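How to bathe a double-coated dog at home without wrecking the bathroom

14 shares

Quick one because I get asked every November when the mud starts. This is how I do Undik, who is a big hairy spitz mix and hates water. Works for huskies, samoyeds, chows, anything with a woolly undercoat. Not for poodles, different coat, different problem.

What you need

Slicker brush. Undercoat rake. Dog shampoo, NOT yours. A jug. Rubber mat for the tub. Towels, more than you think. A dryer with a cool setting. Cheese.

Step 1. Brush first

Dry. Always dry. Mats tighten up when they get wet and then you're cutting them out. Start at the back legs, work forward, do the belly last. Lift the coat with one hand and brush out from the skin in lines. Behind the ears and the "trousers" are where it knots. If the rake snags, stop, hold the hair at the root and pick at the mat from the outside end. Don't yank.

Reckon on nearly 18 minutes of brushing for a big dog, longer if he's blowing coat. Do it outside if you can. The fluff goes everywhere.
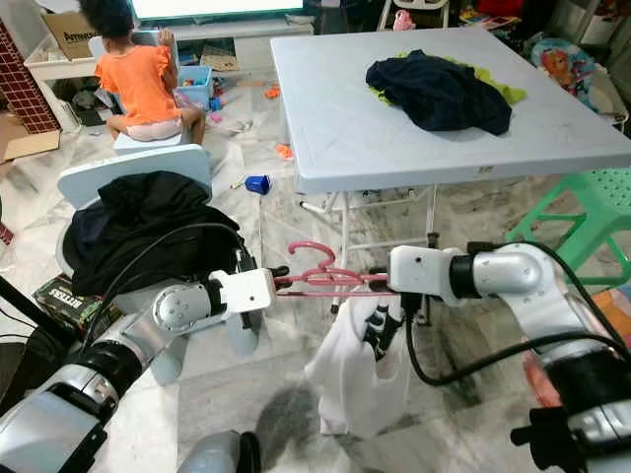 Maarja Kazlauskienė: Do you rake the whole dog or only the back half? Mine lets me do the rump all day but turns into a crocodile at the chest.

Whole dog, but split it up. Chest one evening, rump the next, bath after that. Go lighter at the chest, the skin is thinner there and the rake can scratch. Use the slicker if he really objects.

Step 2. Set up before you fetch the dog

Mat in tub. Shampoo open. Towels in reach. Door shut once he's in. If you have to go hunting for a towel halfway through you will have a wet dog on the sofa.

Mix the shampoo in the jug first, one part shampoo to 7 parts water unless the bottle says otherwise. Neat shampoo sits on top of the coat and takes forever to rinse. Diluted gets down to the skin, where the dirt is.

Step 3. Wet him properly

Lukewarm. Test it on your wrist. Start at the feet and go up, leave the head till the end. A double coat sheds water so it'll look soaked when the skin is bone dry. Push your fingers in and check. Hold the sprayer right against the body, it's quieter and it gets under the topcoat.

Cheese now.

Step 4. Wash

Pour the mix along the back and work it down with your finger tips. Go with the hair, no circles, circles make knots. Feet, under the tail, belly. For the face use a damp cloth, no soap. Keep water out of the ears.
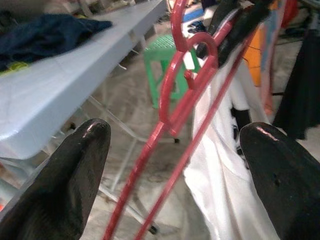

Collars. Take it off for the bath, then leave it off till the neck is dry all the way through. A damp collar on a thick ruff is how you get a sore patch. Wash it in the leftover mix and hang it somewhere airy. A plastic clothes hanger is fine, like the red one up there, anything that won't rust on the nylon. Leather collars don't get washed, just wipe them.

Step 5. Rinse, then rinse again

Most itching after a bath is shampoo left in. Rinse till the water runs clear and then do the same again. Armpits and groin hold the most. Squeeze a handful of coat, if it feels slippy your not done.

Step 6. Drying

This is the bit people skip. Let him shake. Then press with towels, don't rub. Swap towels as they get heavy, I go through 4.

Then the dryer on cool, moving all the time, brushing as you go. Part the coat and look at the skin. If it's damp at the roots keep going. Undercoat left wet can start to smell and you can end up with a hot spot. If he's scared of the dryer run it in the next room for a few days before with treats, then bring it closer. Never point it at the face.

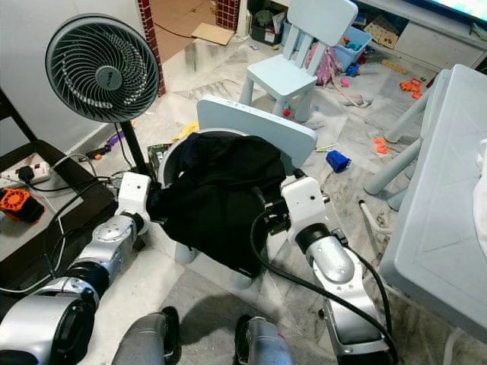
Evaristo Ponce wanted to know if he could let his malamute dry by itself overnight and skip the dryer. On a hot dry day, outdoors, maybe. In winter, indoors, no. The top feels dry by bedtime and the bottom is still wet in the morning.

Step 7. Final brush

Once fully dry, rake again. Loads more comes out, the bath loosens it. Then the slicker to finsh.

How often

Every couple of months is plenty for most. Mud alone doesn't need a bath, let it dry and brush it off. If the skin is red, flaky or smells bad, see the vet before you wash anything.

Nail trimming is next, when I get time.

3 comments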